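### 3.2 Contrast of woven and printed checks

Checked cloth is a common household textile, yet its fading under window light has mostly been studied on plain-dyed samples. We compared a two-color check with a solid cloth of the same fiber over 30 weeks of indoor exposure. Samples were turned every 10 days and washed at a fixed temperature. The spacing of the check has no effect on dye loss, but it does change how soon a viewer reports fading (Stoica and Nazarenko, in preparation). Figure 2 gives a pink-and-white check in table use.

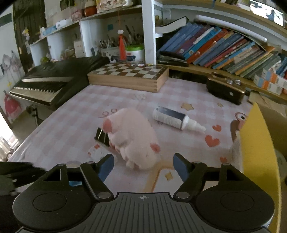

Cimarlow Textile Notes, vol. 19, p. 30

**Figure 2.** Checkered tablecloth with a plush pig lying on it.

Viewers judged the checked samples as unfaded for longer than the solid ones, even where the measured color loss was equal. The white squares appear to serve as a local reference — the eye compares neighboring areas and discounts a slow change in the darker one. Once the white itself had yellowed, the effect weakened. Mocanu reports a similar result for striped curtains, though under stronger light. Samples from the Drasenport mill were left out of the comparison because their finish was not recorded.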